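Recording two-handed packing examples with hand-held grippers

Written by Macarena Painemal, with corrections from Dardo Benítez. Last changed 8 Aug 2022.

These are the steps we follow when we record packing and unpacking examples in people's homes. The task is small household things going into or out of an open cardboard box on a bed, using a pair of hand-held grippers. The same steps work on a table or a sofa with minor changes.
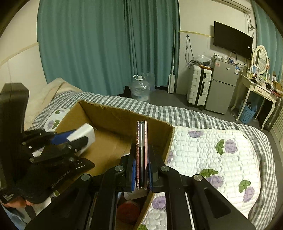
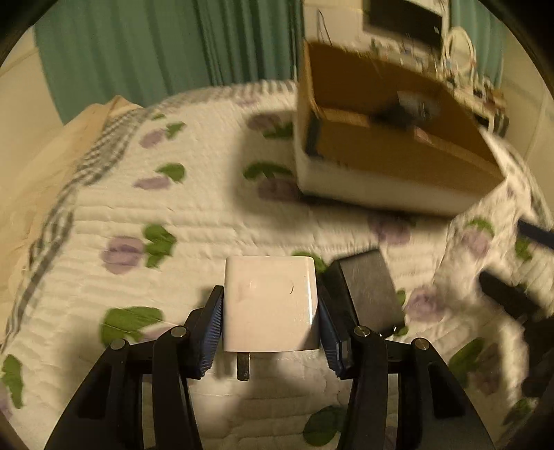

What you need

A pair of grippers, charged, with enough free storage for the session. A cardboard box with the flaps opened. A set of objects from the home you are working in. A printed copy of the session sheet, or the same sheet on a phone. A lint-free cloth for the lenses and pads.

Do not bring your own objects to a home session. The Vimthorpe set was recorded almost entirely with one bag of props that traveled from apartment to apartment, and the model trained on it did well with those props and badly with everything else. Ask the person who lives there for chargers, phone cases, small cartons, makeup, pens, whatever is lying around.

Choosing the objects

Pick a mix of shapes. Flat things that stand on edge are worth recording many times over, as are small blocky things like plug adapters. Include at least one item that is awkward to hold. Leave out glass, anything with liquid in it that doesn't close, and papers with names or addresses on them.

If a phone is used, turn off the screen and silence it. A screen that lights up during a take pulls the exposure down and the take is usually thrown out.

Setting up the place

Leave the room as it is. Patterned bedding is fine, and so are suitcases, appliances and cluttered shelves in the background. Take away only what identifies a person: family photos, mail, ID cards, prescription labels. Ask before you move anything.

Open the curtains or turn on the ceiling light, and then leave it that way until the batch is finished. Changing the light between batches is good. Changing it during a batch makes the takes hard to compare.

Put the box down at an angle to you, and turn it a little every few takes. A soft surface will let it tip when you lean on the mattress. That is all right as long as the box doesn't fall off the edge.

Check before the first take

1. Wipe both lenses.
2. Look at the pads. If one is peeling or has dust packed in it, clean it or swap it.
3. Open and close each gripper fully, slowly, three times. The opening width on the readout should go back to the same value each time.
4. Hold both grippers over the box and confirm that both recordings have started.
5. Do one practice pick and watch it back. Don't skip this on the second batch.

Recording a take

Start with the grippers open and the hands still for a second. Say the task name out loud if the sheet asks for it. Then do the task at the speed you would use if you were showing a child — slower than normal, without stopping dead between moves.

Come in with the object between the two pads before you start to close. Close until it is held and no further. People tend to squeeze hard because they can't feel the object through the tool, and the closing width is one of the things the model learns from, so a crushed carton is a bad example even when it ends up in the right place.

Use both hands when there is a use for both. One can hold an item while the other reaches for the next, or they can pass something across. Don't force it. Catalina Quiroga went through the June batches and found a lot of handovers that had no point to them, and the policy trained on those takes kept passing things back and forth over the box.

End with the grippers open and clear of the object, still for a second, then stop the recording.

Drops and mistakes

Keep the take if you drop something and can pick it up again in one or two tries. Mark it R on the sheet, for recovery. Those takes are useful and we never have enough of them.

Throw the take out if you touch an object with your bare hand, if a gripper hits the bed frame hard, or if someone walks in and talks to you. Mark it X and go on. Don't delete anything on the device; the upload tool drops the X takes later.

How many

A full home session is 196 takes. Split it into batches and rest your wrists between them. Most people need a whole day for it — Rostam tried to do one in an afternoon and the last third was sloppy. For a new task we want some 1,000 usable takes before the first training run, spread over as many homes as we can get.

Labeling and upload

Name the folder with the site, the task and the batch, in that order, for instance lornudance_boxpack_03. Fill in the object list in plain words: "plug adapter, white", "phone in case". Avoid brand names, and avoid "misc". If you swapped in a new object halfway through a batch, write the take number where it came in.

Upload the same evening. Check that each left recording has a matching right one with the same start time, within a tenth of a second. If the clocks have drifted further apart than that, send the folder name to Aldana Rivadeneira before you wipe the storage.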